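Keeping apples good through the winter

Every October my neighbor Pilar Maldonado brings me a box from her trees, and every year before this one I lost a part of it. The apples became soft, or they took the taste of the onions. Now I have a method and I want to write it down, also for my sister-in-law Renata, who asks me each autumn the same questions.

First, do not wash them. I know it feels wrong to put a dusty apple away, but the skin has its own wax and it protects the fruit. Wash only the one you are going to eat. If an apple comes wet from the garden, leave it on a dry towel overnight.

Then sort. I do this at the kitchen table in the morning, when the light from the window is good. I take each apple and turn it slowly in my hand. I look for small holes, brown spots and places where the skin gives under the thumb. Look well also in the hollow at the top, where the stem was. Rot likes to begin there, and it is easy to miss when the rest of the skin is red and beautiful. An apple without its stem can be perfectly good, but I put it with the ones to eat first.

For looking at a doubtful one I put it on a white plate. On a patterned cloth I do not see the small marks so well, and on a plate it also does not roll away. 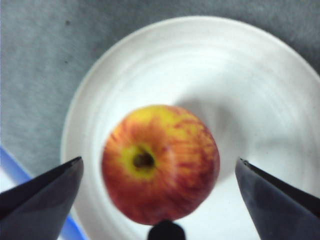
The good ones I wrap one by one in plain paper, without pressing, and lay them in a shallow box in a single layer. The box goes in the coldest corner of the pantry, far from potatoes and onions. If you have only a refrigerator, use the bottom drawer and a plastic bag with some holes in it. Lettuce should live in another drawer, because apples make it brown very quickly.

Check the box once a week. I do it on Tuesday, before I go to the market. One bad apple really spoils the others, my grandmother was right in this.

What to do with the bruised ones

Cut out the bad part with a generous hand and cook the rest the same day. For a simple sauce I use 800 grams of peeled pieces, 50 grams of sugar and the juice of half a lemon. Cover the pot and cook on low heat until the pieces fall apart when you stir. If it sticks, add two spoons of water. With sweet apples you can forget the sugar.

Lenka Šťastný wrote to me that she leaves the peel on and passes everything through a sieve at the end. I tried it and the color is nicer, a little pink, but there is the sieve to wash.

The sauce keeps four days in the refrigerator in a closed jar. In the freezer it keeps until spring, only leave two fingers of space under the lid.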